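Vukau gives you 12 days free, and then it wants money. I'm on day nine, so consider this my attempt to decide before my credit card decides for me.

Vukau is a rented pretend house. You log in, pick a robot, pick a chore, and drive the thing through a rendered home until it learns something or you do. The top plan is 1000 credits a month, and I burned through two evenings' worth on cabinets. The camera by the gripper gets you in nice and close, and the wood grain is lovely. My sense of where the doors ended was less lovely. 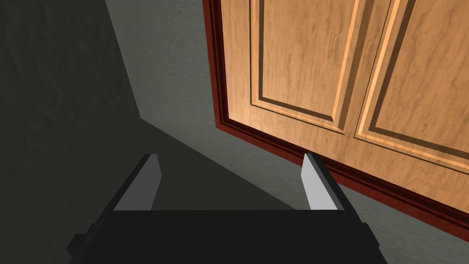

Does it let you bring your own gripper model, or are you stuck with the stock one? That was the first comment on my last post, from Østergaard, and yes, you can upload your own. Mine took an hour and loaded sideways. Support answered on Tuesday with a link to the page I'd been reading.

Doors are where I started to like it. You get both arms, a set of double doors and lever handles, and you find out fast how bad your timing is. I set one gripper on the right lever and parked the other one in the air, like a man hailing a cab.
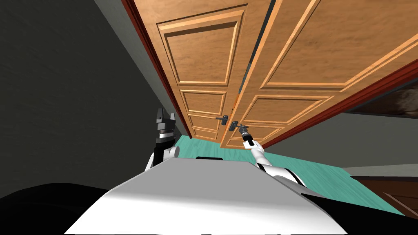

Galletti wrote in to say the Prumau trial is longer and the doors there have proper weight to them, so why pay for this one? Fair. I tried Prumau in April and spent most of it installing Prumau.

So I'll probably keep Vukau for a month, on the small plan. Still can't find where they put the cancel button, if anyone has seen it.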